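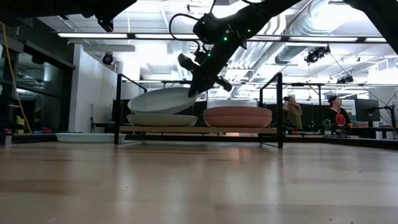 Américo Marinho told the shelving session in Flurnville that plates of different rim shapes should never share a stack, and that sorting them by color is only useful when the color also marks the shape. The session, held by the tableware supplier Dernness, dealt with small raised racks of the type used for everyday plates on counters and side tables.

The guidance sheet given out on Dec 27, 2025 covers 7 points, most of them on spacing. A single-board shelf on metal supports should be loaded from the uprights inward, so that the weight sits near the supports and the middle of the board is filled last. Two stacks placed side by side need enough of a gap for a thumb. Where the gap is missing, the rims touch, and lifting the top plate of one stack can shift the other.

Height is the second subject. The sheet asks that a plate be set down flat before it is released. A plate let go at an angle lands on one point of the rim, and that is where most chips in glazed ware start, according to Dernness. The supplier says it logged 1,434 returned plates last year and found rim damage to be the most common fault.

Simão Meireles questioned the advice on raised boards. In his view the space under the shelf is wasted unless the board stands high enough to clear a second row, and the sheet gives no minimum clearance. Dernness said a figure would be added in the next version.

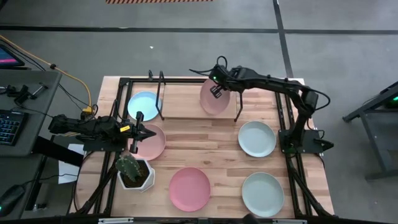

Pink, light blue and mint-gray plates on the table and the raised board, Flurnville.

The sheet also recommends laying plates out singly before stacking, with a hand's width between them where the table allows it. Each rim can then be checked for chips. The revised version is due in February, with a print run of 2,000. Copies will be sent to the Tresulia and Mendes stores, and customers can ask for one at the counter.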